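Search posts Type to search Search

A long one this evening, so put the kettle on. I've been meaning to write down how our repair evenings in Enholm got going, because three different people have asked me since January and I keep giving each of them a different half of it.

It began with my mother's radio, a squat little Bovero she'd had on the kitchen windowsill for as long as I can remember. The on button gave up. The rest of it was perfectly healthy, but the shop in town told her she'd be better off with a new one, and she was properly upset about it (she'd never admit that).

So I took it home, watched a lot of videos, ordered the wrong part, ordered another wrong part, and on the third go it came back to life in the middle of the shipping forecast. I may have cheered. The dog left the room.

After that people started handing me things. A lamp, a toaster, a bedside clock, a sewing machine pedal with a biscuit in it. I said yes to all of it and understood perhaps half. By the spring there were 4 of us round my dining table, and my dining table is not large.

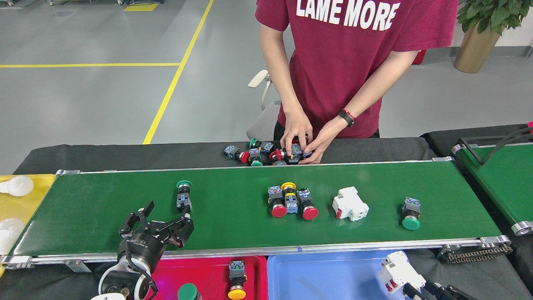
We moved into the back room at the Odoi café, which closes at five and doesn't mind the smell of solder so long as we open the windows. They let us have the big teapot too. In our first year there 122 things came through the door, and I wrote every one of them in an exercise book, with what was wrong and who'd brought it.

You'd be surprised how often it's the switch. Or the plug, or the bit of flex just where it goes into the plug. Dull little parts that get pressed and tugged every day of their lives — of course they go first. I've become very fond of them.

We can't mend everything, and I'd like to be plain about that. There's a Trisine hairdryer that's been glued shut so thoroughly I've lost the argument with it twice. It lives on my shelf now and I give it a look when I go past.

What I hadn't bargained for was the talking. People come in with a kettle and stay for two hours, and you hear all about the kitchen it came from. One lady's iron took ten minutes and her wedding took the rest of the evening, and I wouldn't have missed a word of it.

Anyway, if you're thinking of starting one where you live, please do, and message me if you get stuck. Begin with lamps. Keep a book. Ask people to bring cake, and to empty the crumbs out of the toaster before they leave the house!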